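Publications > Visit reports > Missions and delegations

Report on a visit to the Vermeulen Chancery, Wollton

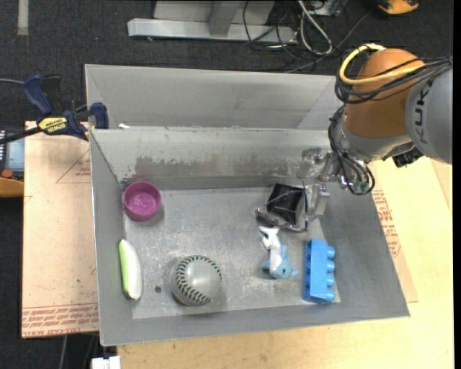
Diplomatic Premises and Protocol Section

23/09/2023

The Section was invited to attend the open day held at the Vermeulen Chancery in Wollton, ahead of the building's transfer from a consular office to a full embassy. The visit formed part of the Section's regular program of contact with missions preparing to change status. This report records the arrangements observed and the matters raised in discussion.

Background

The Vermeulen building has housed a consular office since its lease was signed. The upgrade was announced in February in a joint statement by the two foreign ministries, which also foresees a reciprocal mission. The text leaves the opening date of that second mission to a later exchange of notes, and officials present at the open day declined to speculate on it. A trade and visa waiver agreement is being negotiated separately and was not on the program.

Program of the day

Proceedings began in the ground floor reception hall, where the chargé d'affaires welcomed representatives of the municipality, the honorary consuls and members of the public who had registered in advance. The organizers issued 400 passes and admitted visitors in timed groups. The opening remarks dealt chiefly with the history of relations between the two countries and with the position of the diaspora community in Wollton, whose association had campaigned for the upgrade over a number of years.

The Section's delegation then joined a guided tour of the public areas. The new consular hall has three service counters, one of which has been lowered for wheelchair users, and a separate interview room for passport and notarial matters. Appointment booking is handled through Editz, the system already in use at the sending state's other missions. Staff explained that walk-in service will continue for emergency travel documents.

The chancery offices on the upper floors were not open to visitors. The head of administration gave an outline of their layout in the conference room and confirmed that the fit-out contract, held by Nestex, was due for final inspection before the flag-raising.

Matters discussed

A working session followed the tour. The municipality asked for early notice of road closures on national days, and the mission undertook to supply a calendar. Parking on the street side of the building remains unresolved – the mission has requested reserved bays, while the municipality favours a shared arrangement with the neighbouring cultural centre. The parties agreed to continue the discussion in writing.

Questions from the public concerned processing times and the transfer of existing files. The mission advised that 255 open applications would be carried over under their present reference numbers and that applicants need not resubmit documents. Fees will be unchanged until the new tariff is published.

The Section drew attention to the notification requirements for locally engaged staff, and left copies of the current guidance in both languages. It was noted that the accreditation of the defence attaché is the subject of separate correspondence.

Follow-up

The Section will circulate the revised contact list for the mission once the change of status has been formally notified. Honorary consuls in the region should continue to use the existing address for correspondence until then.

Related items
Notification of locally engaged staff: guidance for missions
Honorary consuls: annual meeting, summary of discussion
Change of status of a mission: procedure and forms
Flag protocol for chancery openings

Contact the Section | Accessibility | Copyright and terms of use | Back to top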